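Gotadeo hand-held gripper: notes from the Rendance open day

Rating: 3.5 out of 5
Reviewed after one afternoon of supervised use. Not purchased.

Rendance opened its workshop to outside visitors in January, and the item I went to see was the Gotadeo, a two-finger hand-held gripper used for recording manipulation tasks. The operator carries it by hand, the camera looks out over the fingers, and the recordings are later used to train an arm with matching fingers. I have used two similar tools at work, so this review is mainly a comparison of handling and build.

The session was run by Ataberk Şimşekoğlu, who maintains the units for Rendance. Visitors were given a ten-minute briefing and then rotated through 4 stations. Mine was the surface wiping station, set up on a pale white work surface with old marks left on it. The task is to pick up a folded cloth, wipe a marked area and put the cloth back. It is a dull task and a good test, as it needs a firm grip, steady contact and a clear view of what is still on the surface.
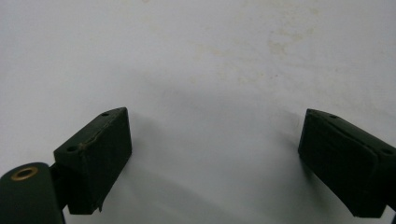
Grip force was adequate for cloth. The trigger has a long travel with most of the resistance in the last third, and I over-squeezed on my first few attempts. After that it was predictable. Thin cloth slipped once when I pulled it sideways, and a double fold fixed this. I would like a lighter spring as an option. Şimşekoğlu told me that one is being tested, with no date given.

The camera view is the strongest part of the design. With the fingers open, the gap between the pads is wide and the work area stays visible. Faint beige staining on white is a hard case for a small sensor, and it was still readable on the monitor. Contrast dropped where the tool threw its own shadow between the fingers. Anyone planning to record cleaning tasks should think about side lighting before buying a second camera.

Build quality is mixed. The pads are dark green blocks with two small holes in the top face of each, and replacement is a screwdriver job. The demonstration unit had been worked hard. The left pad was chipped, with a small piece standing proud at its lower corner, and there was a light seam along the top of its front face. None of this affected my grip, but a loose corner will catch on fabric sooner or later. Rendance quotes a pad life of 2000 cycles. The log sheet for my unit read 2211, so the set was due for a change by their own figure. 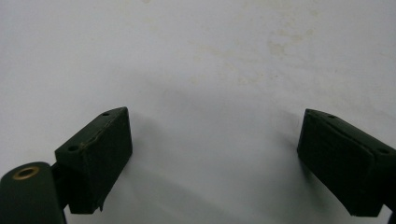 Weight with the battery fitted is 584 grams on the shop scale. That is fine for short tasks. After half an hour of repeated wiping my wrist was tired, mostly from the battery position, which puts the load too far back. The older Çınar handle had the battery under the palm and was easier to hold level, although its fingers flexed more under load.

Recording is handled by Tika, the companion software. Start and stop are on a thumb button, and a short tone confirms each. Two of my takes were rejected for fast motion, and the message gave the time at which the limit was exceeded – more useful than the plain fail notice I am used to. Export was not shown. I asked about file formats and was referred to the manual, which covers them in a single page.

As an open day, it was well organized. The groups were small and each visitor had enough time on the tool to form an opinion. The talk on the replay arm ran long and cut into the last station, which I did not get to try.

Good: clear view between the fingers, simple pad replacement, specific error messages.
Poor: rear-heavy handle, stiff trigger, pad wear.

I would take one on loan for a month before ordering. Ask for a spare set of pads with it, and check the corners when they arrive.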